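Sorting and Storing in Gray Bins: My Semester Project Report

Valentin Mihăilă
Storage and Packing module, final report

Why I picked this

So when the topic list went around, most people in my group went for shelving or labels, and I wrote down "bins" before I'd even read to the bottom of the page. I've had a summer job at Bedalport (the parts warehouse out past the bus depot) two years running, and I spent most of July up to my elbows in gray plastic boxes. I had opinions already! My big one was that the tall bins everybody loves are a pain to pack well, and I wanted to find out if that was just me being grumpy at the end of a shift.

The question I ended up with was pretty simple: does a tall, straight-sided bin get packed worse than a low one, and if it does, what can you change without buying new bins?

What I used

Two kinds of open rectangular bin, one tall and one low, both with the same floor area. The tall one was a Zornel and the low one came from the Finoneo catalog. For stuff to put in them I borrowed a mixed lot of 157 small household items from the teaching store: sponges, boxed light bulbs, tubes of glue, rolled-up dish towels, little bottles, packs of batteries, that kind of thing. Nothing sharp and nothing that would break if I dropped it, which I did, a lot.

How I did it

I packed each bin 25 times. Half an hour before each round I tipped everything out on the table and mixed it up so I couldn't just remember where things went. Then I packed until the next item would stick up over the rim, and I wrote down how many items were in and how long it took. After that I picked five items off a list and timed myself finding them again.

For the first few rounds I was way too careful, because I knew I was being timed (by me, but still). I threw those out and started over. If you want to do this yourself, get a friend to read out the list, since reading it while holding a stopwatch and a tube of glue doesn't work.

What happened

My best round in the tall bin got 86 items in. I was so happy with that one that I took a break and ate a sandwich. The low bin never came close, but of course it didn't, it's got less room in it.

Finding things again was where the tall bin fell apart. Anything small went straight to the bottom, and with high flat walls on every side you're reaching down into your own shadow. Your arm blocks most of what you're trying to look at. I kept pulling out dish towels to get at batteries and then I had to put the dish towels back. In the low bin I could just look and grab.

The corners were the other problem. Soft things get pushed in there and stay there, and I tipped out the tall bin more than once at the end of a round and found a sponge I'd marked as missing.

Things I tried to fix it

Cardboard dividers: good for finding, bad for fitting. I lost a whole layer of boxes to them, and they started sagging pretty fast.

Heavy stuff in the middle, soft stuff around the walls: this one I really liked. It's slower to pack but the towels hold everything up and you can reach straight down the center. This is how they do it on the Jitpraphai line at work and I'd never thought about why.

A lamp clamped behind me and up high: didn't help at all, I just made a bigger shadow. Moving it to the side was better.

What I'd do differently

I'd get more people to pack. Everything in here is me, and I'm left-handed and on the tall side, so a deep bin is probably easier for me than for most. I'd also weigh the bins, which I only thought of after I'd given the items back. And I'd try one with sloping walls, if the store ever gets one in.

My supervisor asked if I'd still pick the tall bin for anything. Sure, for towels. For one kind of thing in big amounts it's great. For a mixed lot I'd go low and take a second bin, even if it eats up the shelf.
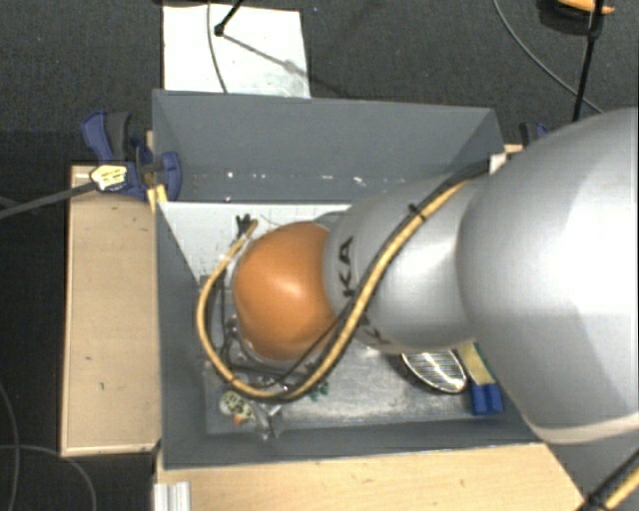

Fig. 1. Open gray bin with tall, flat sides, and the arm reaching in over it.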